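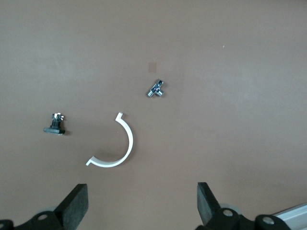 PREDALSKA, April

By Maribeth Abella

Notes for Unit 2: Patent claims and injunctions in consumer hardware

We use cookies to remember your settings. By continuing to read you accept this. Accept | Manage

Today's material covers how a patent claim is read and what a court can order once it finds infringement. Read the Carus handout first if you missed the last session.

1. The claim decides the scope

A patent has a description, drawings and claims. Only the claims set the limits of protection. The description helps explain words in the claims, but it does not add to them. Students often lose marks by comparing the accused phone with the drawings. Compare it with the claim, one element at a time.

If a claim has an antenna, a switch and a housing, and the accused device has no switch, there is normally no literal infringement. Some courts will then ask whether something else in the device does the same job in the same way. We come back to this in Unit 3.

2. Working case: Carus v. Breson

Carus owns a patent on a hinge for folding phones. Claim 1 has two arms, a spring and a stop that holds the screen half open. Breson sells a phone with two arms and a spring, but uses friction in the hinge to hold the screen. Breson bought the hinge from a supplier, Macaraeg.

Points to prepare:
- Is friction a "stop"? Look at how claim 11 uses the word.
- Does it matter that Breson did not design the part?
- Who else could Carus sue?

On the second point, not knowing about the patent is usually no defense for the seller. It may affect the amount of money owed – check the local rule before you write that down as general law.

3. Remedies

Damages look back at sales already made. An injunction looks forward and stops further sales. In the United States the owner has to show, among other things, that money alone would not be enough. An owner who licenses the patent to many firms has a harder time with that.

A court may also delay an injunction during an appeal. In our case Breson has 200 phones in its own stores and 2000 with dealers. Work out which of these an order against Breson would reach, and say why.

Reading groups: Khang Lâm and Jiahui Cai take the claim chart, Jericho Tan and Gaetano Monti take remedies. Charts should fit on one page. Bring a printed copy to class.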